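Saturday, September
Ingvild Lindholm

Small parts, continued. The drawer under the long bench has been emptied into trays and the trays are being sorted into compartment boxes. Writing down what I settled on so that Léonie and I put things back in the same places.

Started with the screws. The M3s were the worst because there are the most of them, in every length, and most of them had been living together in one coffee can since the move from Nindstead. I sorted by head first and by length second. The other way round sounds quicker but I kept picking up button heads and having to look twice. With the heads separated I could lay a row of the same kind against the steel rule, pull out the long ones, then the next longest, and so on down. The very short ones I gave up on measuring and compared against one known screw held between finger and thumb.

Anything with a chewed socket went in the scrap jar. So did anything with thread lock still caked on. If somebody wants to clean them they can, but I don't want them mixed in with the good ones. We opened a bag of 200 new ones in the spring and I have no idea what happened to most of that bag. There were almost 100 in the can that I would still call new. They get their own cell.

Washers: plain and spring kept apart. The fender washers don't fit in the narrow cells without standing on edge, and then they wedge and have to be picked out with tweezers, so they go in the big section along with the standoffs. Nylon washers are in a bag for now. They cling to everything.

Nuts: nyloc and plain kept apart. Square nuts are with the rail hardware in the metal cabinet and should stay there. I found several in the coffee can and carried them back.

Heat-set inserts: two sizes, and they look the same until you try them. Checked each one on a screw. Slow, but I had a bad afternoon in the Prulluris housing from exactly this and don't want another. The small ones are in a cell with a dot of paint pen on the outside wall. If the paint rubs off, please put it back before you take any out.

Springs: not sorted. They are in a bag marked SPRINGS.

On the boxes themselves. We have three kinds in the shop now and they are not equally good.

The Danko drawers are fine for anything big enough to grab. The dividers lift out, so you can change the layout, but they also lift a little when nobody meant them to, and thin washers slide underneath into the next bay. That is where all the stray M2 washers came from. I taped two of the dividers down on the inside and it seems to hold. No thin parts in the Danko from now on.

The Graker case is the one with the handle. Good for taking to somebody else's bench, and the lid presses down on the dividers so things stay put when it's carried upright. The cups are deep, though, and I can't get the last few out of a cup without tipping it. It will be the travel case and it doesn't need everything in it. A few of each common screw, the small drivers, some zip ties, the spare fuses. I made a list of what's in it and put the list under the lid. Take from it if you have to, but write on the list.

The smoky see-through box is the one I like for screws. Fixed dividers, a row of small cells and one larger section, and a lid on a hinge with a latch at the side. With the lid shut I can see there is something in a cell, but I can't tell a 6 from an 8 through it, so it does need labels. I prefer it on the white top, where dark screws show up if they get dropped.

First one is with the lid shut, the other two with it open.
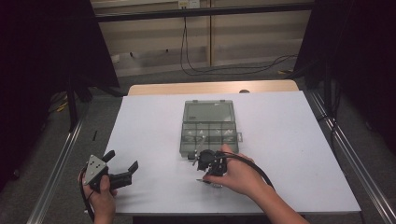
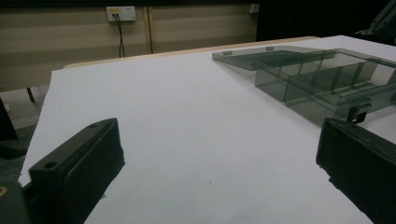
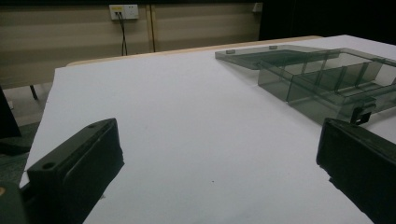 Léonie's view, when she read my notes over lunch, was that labels on the lid are a mistake: once the lid is laid back they are upside down and away from the cells, and people will put things back by guessing. She wants them on the box, along the outside of the cells, or else inside on the floor of each cell under the screws. She also said that one size per cell is a nice idea, but we will run out of cells by Christmas, and that we should decide now which sizes may share.

I agree about the labels. I had already printed lid ones and stuck down a few, and they peeled off without leaving much behind. Went over the glue with a bit of isopropyl on a rag, on a scrap lid first, in case it clouded the plastic. It didn't on the scrap. Not going to soak anything in it, though. I've seen clear plastic go to hairline cracks that way, usually near a screw hole or a hinge, and usually the next morning.

Floor labels: tried on paper, cut to size, under a strip of clear tape. They work as long as the cell isn't full, and a full cell is the one time you don't need telling there are screws in it but do need telling which. So, outside wall, small print, black on white. The label printer is out of the narrow tape. Until more comes, masking tape and the fine marker.

On sharing cells, this is what we came to after some back and forth:

Button heads and cap heads of the same length don't share. They are easy to tell apart but you always want only one kind.

Two lengths may share if they are far enough apart that you'd never mistake one for the other. A 6 with a 20 is fine. A 6 with an 8 is not, ever.

Plain washers may share with the nuts of the same size.

Inserts share with nothing.

Nothing gets put in a cell just because the cell is empty. If a thing has no place, it goes in the tray on the windowsill and one of us deals with the tray on cleanup day.

Léonie would also like the order of the cells to match the order on the wall chart, short to long starting from the latch end. I had them the other way. It doesn't matter to me, so hers wins, and I will move them when I do the labels, so that it is only done once. If you are looking for something before then, the order is long to short from the latch end, and the masking tape is right even where the chart is wrong.

Things I learned about tipping parts out. Pouring from a full cell into the hand brings the neighboring cell along with it. Better to hold a card against the neighbor, or pick them out singly. For small amounts, a folded index card makes a good chute going back in. The magnet wand is quick for steel but it leaves everything slightly magnetized, and then the 2 mm screws stand up in clumps and stick to the driver sideways. I've hung the wand back by the door for floor pickup only. For the stainless ones it was no use in any case.

Close the latch before lifting a box. Push on it until it clicks, and then lift. The lid will sit down flat and look shut when it isn't. I know this from the Graker as well, and from a long half hour on my knees by the lathe last winter.

Don't stack the see-through boxes with anything heavy on top. The lids flex in the middle. They can go on the shelf over the bench on their long edges like books, latch side up, but only if the cells are fairly full. Half-empty cells plus a box on its edge equals parts creeping past the top of the divider. I tried this with one and found a couple of strays in the wrong place after walking across the room with it. For now they lie flat.

Left to do:
- M2 and M2.5, still in jam jars
- set screws, all of them, bag on the windowsill
- springs
- order narrow label tape
- order more of the short M3 cap heads, we are lower than I thought
- ask Prulluris which insert they want in the new housing before I sort any more of those
- move the cells to match the chart, then the labels
- empty coffee can: washed, drying upside down by the sink, can go back to being for coffee if anybody dares

I also found the missing 1.5 mm hex key. It was under the tray insert of the Danko, second drawer. It's back on the ring.

Swept under the bench when I was done and got a small handful more, mostly washers and one good bearing. The bearing is in the tray. Stopped there because the light was going and I'd begun putting 10s in with the 12s. I checked the last two cells again before I shut the lid and took out what didn't belong, but if you come across a 10 in the 12s, it was me, just move it over.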